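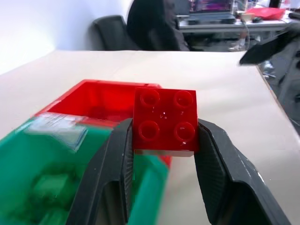 Red two-by-two, four studs, with two bins beside it.

Filed under: Bricks & Building / Sorting

1/ I am sorting the whole brick collection by color this winter. I said I'd post how it goes, so this is the thread. Started 1/29/24 and I'll keep adding to it.

2/ Background: I bought three mixed lots over the past few years and poured them all into the same tub. Then I stopped building, mostly, as finding one part took longer than the step it was for.

3/ The last lot came from a school sale in Hesstead. It was sold as one bag with a number on it, 525 pieces. I didn't check the number. There were also two marbles and a hair clip in there.

4/ Bins are plastic, one color per bin where I can manage it. Red bricks go in red, green bricks go in green. It sounds too simple to mention, but I used clear bins the first time and kept having to read the labels.

5/ Labels are still worth having. A green bin tells you it's green bricks. It doesn't tell you whether it's all the green or only the small green.

6/ The table matters more than the bins. Mine is a plain beige top with no pattern. I used to sort on a rug and lost every tan and brown part in it for weeks.

7/ The only color that gives me trouble on beige is tan, as you'd expect. I put a sheet of dark blue paper down when I get to those.

8/ Order I work in: red first, then green, then blue, yellow, black, white, and then the grays last. Red is easy to spot in a pile, so the pile shrinks fast at the start and I feel like continuing.

9/ Someone asked why color and not shape. The usual advice is shape, and for a big collection I think the usual advice is right. If you have thousands of red parts in one bin you'll be digging for a red hinge all night.

10/ Mine isn't that big. After the first two evenings I had 879 pieces sorted and I could see the end of it. Color works at this size. I may split the big colors by shape later.

11/ For the split I'd do two-by-twos and two-by-fours together, plates together, and everything odd in a third bin. Slopes are odd. Wheels are odd. Anything with a clip is odd.

12/ Dust. Old bricks hold it on top, between the studs, where a cloth doesn't reach. You see it most on red and black. A soft paintbrush gets nearly all of it and takes a second per brick.

13/ For the really dirty ones: lukewarm water, a drop of dish soap, a mesh laundry bag, swish it by hand. Rinse. Spread on a towel, studs down, overnight. Don't put them near a heater. I have a bent roof plate from doing that.

14/ Nothing with a sticker goes in the water. Nothing with a motor either.

15/ Update. Finished red. It took 31 minutes for the last tub, which I only know because I had a pot of beans on and was watching the clock.

16/ There are at least two reds in there. One is slightly more orange and I think it's older. I kept them in the same bin. If I ever build something with a big flat red wall I'll regret it.

17/ Off-brand bricks: yes, I have them, mostly from the second lot. They grip a little looser and the studs have no lettering. I pull them out and put them in a shoebox for the kids next door, who do not care.

18/ Bin sizes. I bought Purberg bins, the small open ones, 60 cents each at the discount store on Keskinen Street. The rims are wide enough to put a piece of tape on. They slide around on the table if they're empty, so drop a handful in before you start tossing from a distance.

19/ Also, keep the open bins close together. I started with them spread along the back edge and my shoulder was sore by the second evening. Now they sit right next to the pile, one partly over the other if there isn't room.

20/ Chair height — I didn't think about it until my neck hurt. You look straight down for hours doing this. I moved to an office chair, raised it one notch, and that was enough.

21/ Question in the replies about sorting trays with holes that let small parts drop through. I tried a friend's. It's good for getting the one-by-ones out from under everything. It does nothing for color.

22/ Green is done. Much less of it than I thought. Most of what I had down in my head as green was dark gray in bad light. Sort in daylight if you can, or get a decent lamp.

23/ Blue and black are the two I won't do after supper anymore. I went through the black bin the next morning and took out a whole handful of dark blue.

24/ Missing so far: a windshield, both doors for the little Urkness garage set, and one tire. I expect the tire is in the vacuum.

25/ Yellow and white are next, then the grays. White will need washing first, and some of it has gone the color of the tabletop. I've read about putting it in peroxide in the sun. There's no sun here until the end of February, so that can wait.

26/ Will add to this when the grays are done. If you have spare garage doors, red, the narrow kind, send me a message.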